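Flinar Wattimena: a small synthesizer with a big low end
5th January
By the synth desk at Loter

I make electronic music at home, mostly slow and dark, and I have more machines than my table can hold. So when I buy a new one, an old one must go. The Wattimena came to me in August and I have used it on almost every track after that. I wanted to wait with this review until I knew the machine well, because the first week with any synthesizer is like a holiday and one does not see the faults.

The Wattimena is a desktop synthesizer with four voices, two oscillators per voice, one filter and a simple sequencer of 64 steps. It has no keys. Flinar sells it for 540 dollars, and in the box you get the unit, the power supply, one short MIDI cable and a thin manual. The manual is printed on good paper but it explains very little. I read it two times and I still had to find by myself how to copy a pattern.

The sound

I will begin with the filter, as this is what most people will buy it for. It is a low-pass filter with two characters, which you choose with a small switch. The first is soft and round. When you raise the resonance, the bass does not disappear like on many other filters, and for me this is the best thing in the whole instrument. I can leave one note running under a track and open the filter slowly for three minutes, and it stays interesting. The second character is harder and has some dirt in it already at low settings. I use it for short sequences, with the decay almost closed.

The oscillators are stable. Some people like it when the tuning moves a little, and for them there is a knob called Age. At zero it does nothing. From the middle and up it makes chords sound like an old tape, and near the maximum it is not useful for anything that has to be in tune with a singer. I keep it quite low.

There is also a noise source, and I must say that I was disappointed in it. It is bright and thin. For snare drums and for wind sounds I want a darker noise, and here I have to send it through the filter first, so then the filter is already busy. On my older Grilham the noise has its own tone control and I miss it very much.

The pads are good, with one condition. Four voices is not a lot. If you play a chord of four notes with a long release and then you change the chord, the old notes are cut and you hear it. With three notes and a shorter release it is possible to hide this, and a reverb hides the rest. I wrote most of my last EP in this way and I got used to playing fewer notes. Maybe the music is better for it, but I would still pay more for six voices.
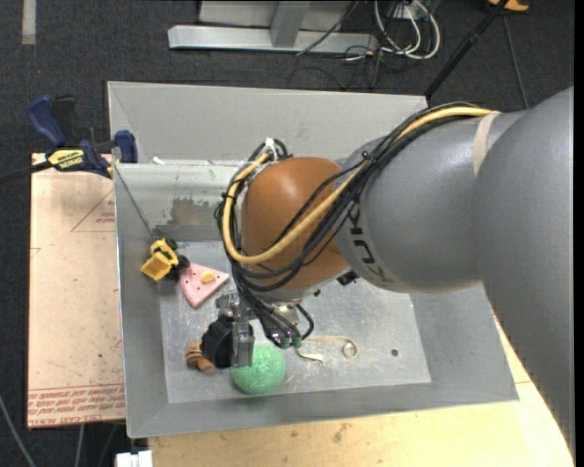

The sequencer

Programming a sequence is quick. You press Record, you put in the notes from a keyboard or from the small buttons, and you press Play. Each step can have its own gate length, accent and slide. You can also record the movement of the knobs, one lane for each pattern, and this is where I made my biggest mistakes. The lane is not erased when you erase the notes. Twice I had a new bass line where the filter jumped without any reason, and it was the old movement from another song. You must hold Clear and turn the knob you want to clean. This is on page 15 of the manual, in a footnote.

The swing is very nice. It goes from straight to almost drunk and every position in between sounds musical. I sync the unit with a drum machine over MIDI clock and it stays tight for a whole evening. When I sync it with the computer there is a small delay at the start, which I correct in the software.

What I do not like is the way to chain patterns. You can chain up to eight, but only patterns which are next to each other in the memory. If your verse is in slot 2 and your chorus is in slot 7, you need to copy one of them. For playing live it is not comfortable. I did one small concert with it and I prepared all the slots the day before, on paper, with a pencil. It worked fine, but I was not relaxed.

The effects

There are three effects: chorus, delay and a short reverb, and only two can work at the same time. The chorus is wide and a bit noisy and I use it on everything. The delay can go into self-oscillation and it does this in a pleasant way, with the repeats becoming darker and darker. If you like dub, you will spend many hours here. The reverb I have switched off. It sounds like a metal bucket, and not a nice bucket. For the industrial style it can be good on a percussion sound, I tried it one time on a hit with much noise and it was quite ugly and quite correct for the song. On pads it is bad.

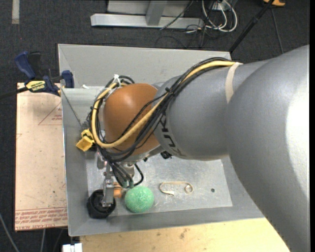 Building and daily use

The case is steel with plastic ends. The knobs are close together, and I have big fingers, so when I turn the cutoff I sometimes touch the resonance as well. The pots feel solid and until now none of them makes noise. The small buttons are softer than I like. They give a light when you press them, but you do not feel a clear click, and in a dark room I often press two times.

The connections are all on the back: stereo out, headphones, MIDI in and out, USB, clock in and clock out. The headphones on the back are a bad idea. Every time I want to practice in the evening I must lift the machine and search with my hand. The headphone output is also not very loud. With my usual pair it is enough, with an older pair that needs more power it was too weak.

The screen shows four letters. You learn the short names after some days, but "FLTR" and "FLTT" (filter track) are too similar and I mixed them up for weeks. The firmware was updated once while I had the unit. The update repaired a problem where a held note did not stop after changing the pattern. I did it over USB and it took a few minutes.

My unit has the serial number 774, so it is from an early group. I have read on forums that the first ones had a power supply that hums. With mine I hear a very small hum when the volume is at maximum and nothing is playing. In a recording I never noticed it.

Compared with the Grilham

Many people will ask which of the two they should take, as the price on the used market is close. The Grilham has the better noise, the better buttons and more modulation. You can send nearly anything to anything there, and I never used even half of it. The Wattimena has the better filter and is much faster to work with. When I sit down after work and I have only one hour, I turn on the Wattimena. When I want to make a strange sound for one particular place in a song, I still turn on the other.

For techno and for EBM bass lines I would take the Wattimena without thinking long. For ambient music with large chords I would look for something with more voices. For a first synthesizer it is possible, but the manual will not help you, and you should have a friend or a good video near you.

Good: filter, swing, delay, stable clock
Not so good: noise source, reverb, pattern chaining, headphones on the back
Price: 540 dollars

I sold a drum machine to make space for it and I have not looked for that drum machine again. If Flinar makes a version with six voices and puts the headphones on the front, I will be one of the first to order.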